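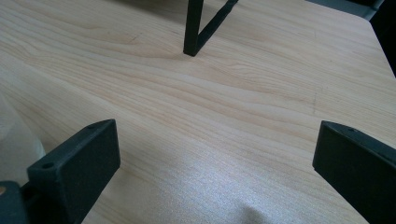

When does a sale count as income?

Under the accrual method it counts when the work is done or the goods are handed over, whatever the date of payment. Under the cash method it counts when the money arrives.

Most of you have used the cash method without giving it a name. If you keep a list of what came into the bank and what went out, you are keeping cash books. For this unit we work on the accrual side, and the cash method comes up only for comparison.

Bookkeeping for Small Firms, Unit 2
Instructor: Bastien Perrin
Last updated: 8 April 2019

Worked case

Vicente Lagos runs a small repair shop under the name Lonley. In April he finishes a job for a customer, Tapia, and sends an invoice for $2,284. Tapia has 30 days to pay and uses all of them, so the money lands the month after. Also in April, Lonley gets a bill from its supplier, Zosach, for $430 in parts. The parts went into the Tapia job. Vicente pays this bill the day it comes.

On the cash method, April shows no income and an expense of $430. The month looks like a loss. The month after looks very good, with $2,284 in and nothing out.

On the accrual method, April shows income of $2,284 and an expense of $430, for a profit of $1,854. The month after shows nothing from this job at all. The payment only turns one asset (money owed to the shop) into another (money in the bank). 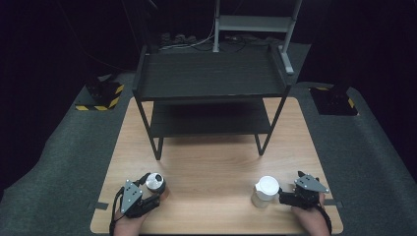 The total over both months is the same either way. What changes is the month it falls in, and that matters when Vicente wants to know if April was a good month, or when a lender asks for monthly figures.

The entries

When the invoice goes out:
Debit Accounts Receivable 2,284
Credit Sales 2,284

When the parts are bought and used:
Debit Parts Expense 430
Credit Cash 430

When Tapia pays:
Debit Cash 2,284
Credit Accounts Receivable 2,284

Students often credit Sales a second time in the last entry. Check the receivable account afterward – if the customer has paid in full and the account still shows a balance, this is the first place to look.

If the parts had stayed on the shelf at the end of April, they would go to Inventory first and move to Parts Expense when used. We cover that in Unit 3.

Deposits

Suppose a second customer, Sketum, pays ahead for work that has not started. The cash is in the bank but nothing has been earned. Debit Cash and credit Customer Deposits, which is a liability. The shop owes Sketum either the work or the money back. When the work is done, debit Customer Deposits and credit Sales.

For next class

Redo the Lonley entries on the assumption that Zosach also gives 30 days and Vicente pays in the month after. You will need Accounts Payable. Write out both months, cash and accrual, on one sheet. Pencil is fine.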